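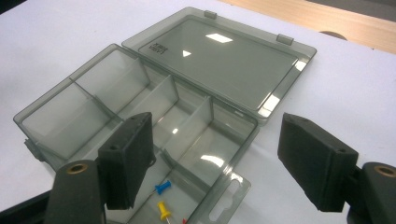 ok desk drawer update bc a few of you asked. I finally gave in and started sorting the small stuff. Push pins first, easy win. Blue, yellow and red all going in a front compartment together bc I am not a color-coding person, sorry Natália Sokol. The smoky gray plastic looks way nicer on a white table than I thought it would

next up is paper clips. I have a box of 700 from Wainwright. why did I buy 700. who is clipping that much

also the hang tab is still on the corner. can't decide if I cut it off. leaning yes, it catches on the drawer liner

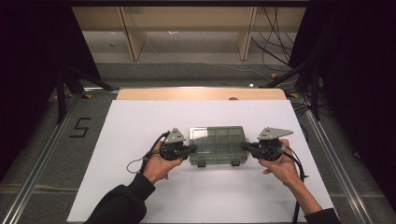

Lid shut, two little latches on the front.

latches matter more than you'd think!! my old Pumico one just had a lid that sort of sat there. Dropped it in Febuary, thumbtacks in the rug til spring

someone asked re: bead storage. maybe? I'd measure your beads first, some of the cells are pretty narrow. Sastard does a deeper one but it won't fit in my drawer, tried it Thursday and had to take it back 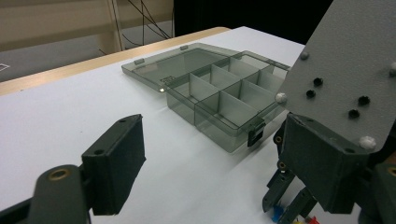 Open with nothing in it, lid folded all the way back. Two rows.

plan so far: pins, clips, binder clips (small only), the weird brass fasteners, stamps. Batteries get there own box, don't @ me

still need labels. Have a roll of Sirholm ones somwhere, probly in the other drawer. the bad drawer

doing that one next weekend, send snacks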